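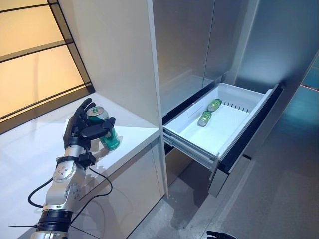 Figure 1. Right hand or left, the question is the same: how hard is it squeezing, and who told it to?

Notes for Session 6: The Can Problem
Instructor: Embla Wikström
Revised August 1, 2022

Read this before the session. Last term I handed it out afterward, and we spent most of the hour establishing what a can is.

1. What the robot was supposed to do

The task was called "restock," and it was written on one line of the project plan, which should have worried us. Take a can from the counter, put it in the open drawer of the refrigerator, go back for the next one. The hand has five fingers. The control software was a package we called Grurkach, and the layer above it that decides what to do next was called Nesinach. Keep the two names apart, as most of this session is about what each one assumed the other was doing.

The refrigerator in Figure 1 is the same sort of setup: counter at one height, drawer well below it, bin inside the drawer. Two green cans are already lying in the bin and a third is upright on the counter in the hand's grip. A standing can and a lying can are two different objects as far as a hand is concerned. Write that down, it comes back in part 4.

2. What went wrong

On run 38 of a long afternoon, the hand closed on a full can and kept closing. The can buckled at the waist, held for a moment out of what I can only call politeness, and then opened along the dent. Soda went over the counter, down the cabinet front, and into the wrist.

The log for that run says SUCCESS. It says so because Nesinach defined a successful grasp as "object in hand, no slip detected." Both were true. You have rarely seen a can slip less.

The arm then carried the remains to the drawer and put them away, very neatly, in the correct spot.

3. How it happened

The short version, in order:

Run 31. A can slipped a little on the lift. Condensation, probably. Grurkach did what it was built to do and raised the grip force one step.

Runs 32 to 37. Each can came out of the same cooler, each one was damp, and each one slipped slightly on contact. One step up every time. There was a rule for raising the force. There was a rule for lowering it too, but it ran only when the hand was restarted, and the hand had been so reliable that day that it was never restarted.

Run 38. See above.

The force ceiling existed. It had been set in April for a different job, lifting steel parts at a shop called Clilturier, and copied over with the rest of the settings file. For steel parts it was a sensible number. I have seen the file. The comment next to the value reads "check this."

4. The second fault, which we found while mopping

When we played back the earlier runs we noticed that cans placed in the bin were being set down standing and then falling over. Nesinach planned every later placement as if they were still upright. It had put them there standing, so there they stood. The drawer was a tidy row in memory and a pile of rolling cylinders in fact.

This did no damage that day. It would have, the first time the hand reached down with that much force into a space it believed was free and found the side of a can. Ask yourself which of the two faults you would have caught in testing. Most groups say the second. Most groups then describe a test that would have caught neither.

5. The cables and the stop button

Look at the thin black cables looping off either side of the arm in Figure 1, one of them running down along the edge of the counter. Our arm had loops too. When the operator (me) went to stop the run, I went around the drawer, met a cable at shin height, and arrived at the stop button 8 seconds later than the risk assessment said I would. The risk assessment had been timed with the drawer shut.

So: time your reach to the stop with every door and drawer open, from the worst place a person might be standing. Then move the button.

6. Terms for the session

Ratchet: any value in a controller that can go up by itself and needs help to come down.

Inherited limit: a safety limit chosen for some other machine, task or decade.

Dead bookkeeping: a record of the world that is updated by what the robot did and never by what it sees. The name is Younis's, from the review meeting, and it was said with some feeling.

7. To prepare

Rewrite the success condition for the grasp. Your version must fail run 38 and must still pass a damp can that slips slightly and is caught. One sentence, please. Last year's longest was almost a page and passed the burst can.

Find one ratchet in a system you use yourself. Thermostats and group chats have both been accepted.

Bring an unopened can, any flavor. We will be measuring how far the side gives before it stays dented, over the sink, with the paper towels already out. Lab coats are in the cupboard. The one with the brown sleeve is clean, it just looks like that now.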